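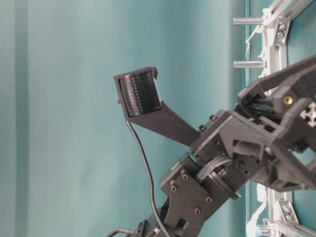 Teal backdrop, faint folds and the darker band near the left edge

Getting the last folds out of a plain teal backdrop?

backdrop_beginner
Plodbridge Community Help > Home and Hobby > Posted 2024-12-08

I am so happy with this colour! I wanted a blue-green background for the back of my hobby room for ages and finally put one up. It looks smooth and calm and makes everything in front of it stand out much better than the old beige wall did.

Two things I'd love to sort out. There are still some faint folds in it, very soft ones, but once you've noticed them you keep noticing them. And there's a slightly darker vertical band running down near the left edge. I can't work out if that's a deeper fold, a shadow or the colour itself. The rest has a bit of up-and-down shading too, which I quite like.

It came off a bargain table in July with no label, so I don't know what it's made of (some sort of blend?) and I'm nervous about putting an iron on it. It hangs from a rail with clips along the top and nothing at the bottom. Has anyone done one of these? I'd like to leave it up if I can, as getting it on the rail took me most of an afternoon.

tealforever
Great colour, I've got nearly the same one in my sewing room and I never get sick of it!

Leave it hanging and steam it. I use a little Huten handheld steamer and it's the best thing in my cupboard. Work from the top down in long slow strokes and keep the head a little way off the surface. With no label, do a test patch first, low down in a corner where it won't show, and let it dry completely before you decide. Some blends go shiny, and you can't undo shiny.

Next, weigh down the bottom. Mine has a length of dowel slipped through the hem, but clips with a few big washers hanging off them work fine too. Leave it for 24 hours and have another look. The soft folds may drop out with the weight alone, so you could even try that before you go near it with steam.

Also check your clips. I had 12 along the top and it sagged between every pair of them, which gave me long soft ripples all the way down. I went up to 20 and pulled it gently sideways as I clipped, and what a difference! Start in the middle and work outwards, a clip to the left, then a clip to the right.

For the dark band, turn off the main light and shine a torch straight at it from the front. If it disappears, it's shadow, and you can fix it by pulling that side tighter or moving the lamp. If it stays put, it could be dye or a bit of fading on the rest, especially if it sat folded on a shelf for a long time.

ripple_and_rail
just roll it next time instead of folding. i keep mine on a cardboard tube from the carpet place in Zenatitz, they gave it to me for nothing. 64 inches long and fits behind the door

gumleaf_crafts
Seconding the steam and the weights, but have a look at your lighting as well. A lamp off to one side catches every tiny crease. I moved mine closer to the front and hung a sheet of baking paper over the shade (LED bulb only, please, nothing that gets hot) and half my wrinkles were gone before I'd even filled the steamer.

If you want it dead flat, bring it forward from the wall a bit too. Mine is the Ventura one in dark green and it used to touch the skirting board at the bottom and buckle. I hemmed it up two fingers' width and now it hangs beautifully.

Personally I'd keep the soft shading. It gives the colour some depth, and a completely flat teal can look like a painted board. Do post again once you've had a go at it, I'd love to know what that band is!

backdrop_beginner
Thank you all, so many good ideas! I'm off to buy washers and more clips, and I'll do the torch test tonight.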